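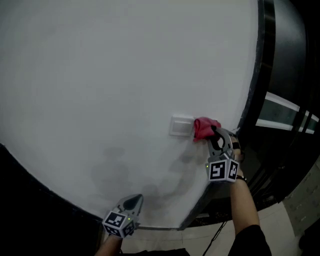 Figure 3. Red cloth against the right edge of the light switch plate.

4.2 Wiping the small stuff: switch plates and the paint next to them

I'll admit I didn't expect light switches to take up a whole section of this paper. When Chathurika Samarakoon and I drew up our list of household surfaces in July, we had counters, sinks, stovetops, and then a line at the bottom that just said "walls, misc." Switch plates ended up being the part people had the most to say about (and the part I now think about every time I walk into a room!).

We asked 27 people to keep a cleaning diary for six weeks, and between them they logged 109 wall-cleaning entries. Only 20 of those mention a switch. Almost everyone told us in the follow-up interview that they do the switch "when I see it," meaning when there's a gray smudge on it, and a couple of them got up mid-interview to go check theirs.

What I find interesting is the edge. The flat of the plate is easy, one swipe and you're finished. The little step where the plate meets the paint is another matter, and so is the dip around the rocker. People who used a thick folded cloth tended to ride right over it. People who bunched the cloth up could push a bit of it into the corner, though then they complained about losing track of which part was clean. Our Dirau coding sheet had a box for "flat" and a box for "folded" and nothing at all for "crumpled," so we had to add one after the first batch. 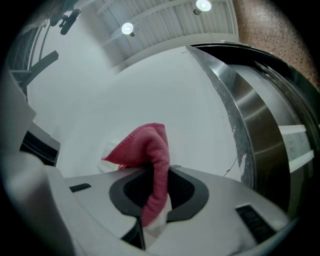 Figure 4. The cloth with its upper part folded over and the lower length twisted. A stitched hem runs along the fold.

Hems deserve a word too. I had assumed a hem was just there to stop fraying, but several diary keepers said they go looking for it and run it along the edge of the plate like a fingernail. One wrote "hem first, then the middle," and I've started doing it that way at home. Color came up as well: people liked a strong red because it's hard to leave behind on a pale wall or a white counter.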